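Our house rules for working near the hand

5/4/24

I promised Maribel Ayala I'd finally type these up, because she has been carrying them around on a folded sheet of paper with coffee on it and the folds are starting to go. So if you're one of the new people at Handilia, hi! And if you're somebody who wandered in from a search, you're welcome to steal any of this.

A bit of background. When I started here last November we had the official safety paperwork, 40 pages of it, and I read every one of them. It's good. It covers the big stuff — fences, emergency stops, who signs what. What it doesn't cover very well is the everyday business of having your own fingers six inches away from a robot's fingers, which is most of my job. You can't follow a fence rule when the task is changing a fingertip pad.

So we wrote our own. The first one is that you say "hands in" out loud before you reach, and whoever is at the keyboard says "hands in" back and takes their hands off the keys. It feels silly for a week. Yhon Sotelo still says it to the coffee machine.

Second, treat any light as a live hand. I don't care what you think the light means, I don't care if the screen says idle. If something is glowing in a joint, there's power in there, and you don't put a finger in the gap.
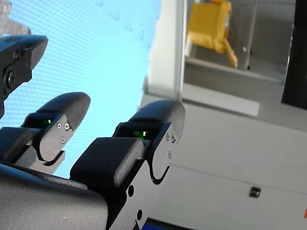
Third, power comes off at the switch and the switch gets a tag with your name on it. Your name, please, and a time. We had a tag for most of the winter that just said "me." The person who hung the tag is the only person who takes it down, even if they've gone to lunch, even if there's a demo at 1105 and everybody is staring at you.

Fourth is the screws. We check them every 30 hours of running, all of them, with the small driver and a light touch. I used to go by feel and I was wrong a lot (sorry, Yhon). Now there's a chart on a clipboard, one box per screw, and you initial the box after you've checked it. Please don't fill in the whole row at the end of the shift. I can tell from the pen.

Fifth, pads. A pad that's shiny or has a lifted corner comes off that day. We argued over this one for ages, since pads aren't cheap and a tired one will still pick up a box just fine. Then we looked back through our drop log and 85 of the drops had a worn pad in the notes, and the argument got a lot shorter.

The one we haven't settled is gloves. Maribel wants them off near the joints because loose fabric can catch, and I mostly agree, but my knuckles would like a word about those metal edges. For now it's bare hands with the power off, and no hands at all with the power on. If your shop does it another way, leave me a comment, I'd love to compare.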